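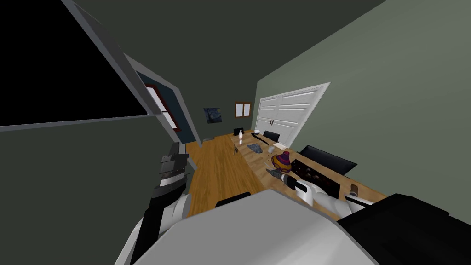
Room with a small window, a framed painting and white closet doors

Week 3 handout: Color and light in small rooms

Paint does two jobs. It sets a color, and it decides how much light stays in the room. Read the Barbu chapter before class and bring your sample cards.

A dull white ceiling reflects around 85 percent of the light that hits it. Dark olive reflects far less, so a room with one small window will need lamps by mid-afternoon. 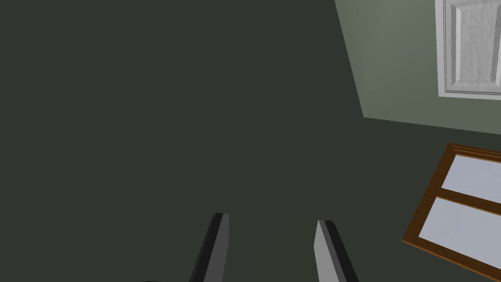 2 min read

Terms for the quiz: hue, value, sheen, undertone. Value matters most here – two greens of the same hue can sit far apart in value. Flat finishes hide dents but mark easily. Satin wipes clean.

Floors count too. Students often plan the walls and leave a dark floor out of their light estimate.
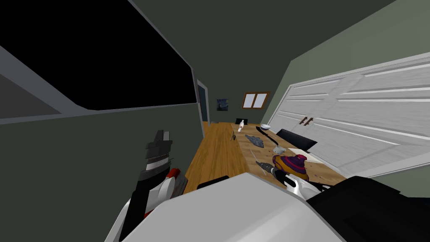 By Aurelia Munteanu

Exercise: pick a long room you know. Draw the plan on page 14 of the workbook and note the value of each wall, the ceiling and the floor. Then change one surface only and write 222 words on what you expect to happen. Due in May, before the Vurneo visit.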